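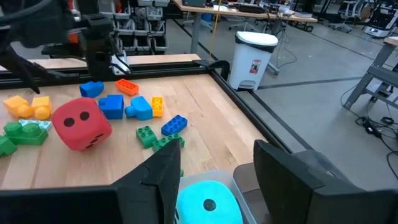 The game was supposed to be over by supper. Four of us at the start, then three, then just me and my sister and the rain on the roof in Osness, and she wouldn't quit. House rules. Roll, build, roll again. Red die for what you lose, blue die for what you keep. The red one sat there on the wood with two dots up. The blue one in its plastic bin, a single dot on top. One. Keep one. I looked at the blocks all over the table, the orange brick, the yellow ones, the green, and tried to think which one was worth a whole house.

"Pick," she said.

"I'm picking."

"Your not. You're stalling."

I was. The letter from Prilus was in my back pocket, folded small. 354 miles. Start in October, bring your own boots. I hadn't told her. Hadn't told anyone. All week I'd been about to, at breakfast, in the car, on the stairs with the laundry, and all week something else came out of my mouth. Weather. Bread.

When we were kids the houses had names. Goton was hers, big ugly thing, always falling down. Mine was Feng, don't ask me, I was five and liked the sound. Every game Goton fell and Feng stood and she'd steal my roof when I went to pee. I knew. I let her have it, mostly.

"Is it the job," she said.

Not a question. Just like that, straightening a brick with her thumb.

"Who told you."

"You've been nice for a week. You did the dishes."

Rain. The fridge kicking on. I took the orange one and held it, the studs pressing into my palm.

"It's only 90 days to start with," I said. "Then they see."

"Then they see," she said. She reached accross and shook the die hard, way too long, the way she used to. "OK. My turn. I'm taking your roof."

Comments

mossy_k: the dishes line got me. my brother would of known too

Tallow: Wait so does he go? Or she? I read the narrator as a girl the whole time

pinwheel9: typo in "accross" but I liked it. More Goton please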